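In defence of dishes that do not match

3 May 2019

When I moved to Omelen I bought a white dinner service, because I believed that an adult person must have one. It cost me 137 and I was afraid of it for years. Every chip was a small funeral. Now I eat from whatever colour comes to my hand, and I would like to persuade you to do the same.

My argument is first a practical one. In a mixed cupboard each dish gets its own duty without any discussion. The green plate is for bread, the little red one is for olive stones, and a guest who has eaten with us twice already knows it. With a white service you must open three bowls to find the sugar.

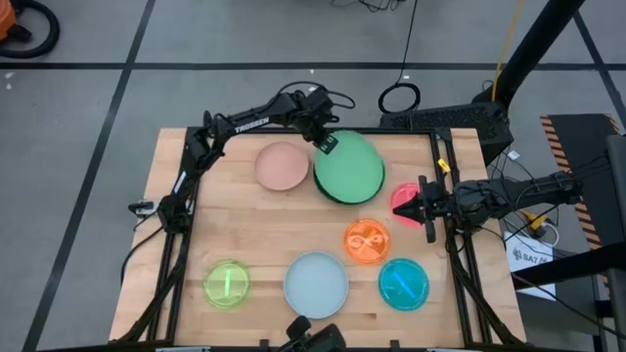
Brernier had the opposite experience: at home the colours only made quarrels, every child wanted the orange dish, and peace came on the day when all the plates became the same.

I accept this, but I think the quarrel was worth having. A child who fights for the orange dish will also carry it carefully to the sink. I never saw anybody love the fourth of twelve equal plates.

There is also the question of stacking. People say that different dishes do not stack, and it is partly true – a deep bowl will not sit well on a flat plate. So I do not stack them. They stay out on the table, and the table looks as if somebody lives there. And I have not thrown white away completely. One white bowl between coloured ones looks better than it ever looked among its sisters.

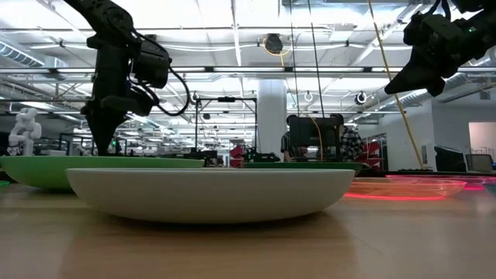 White bowl in front, green bowl behind it.

Comments

Lu: I kept the service and use it in June only, for birthdays. Is this allowed?

Trondamik: Plastic or ceramic? You do not say, and for hot soup it matters.

Lu: For soup, ceramic, please!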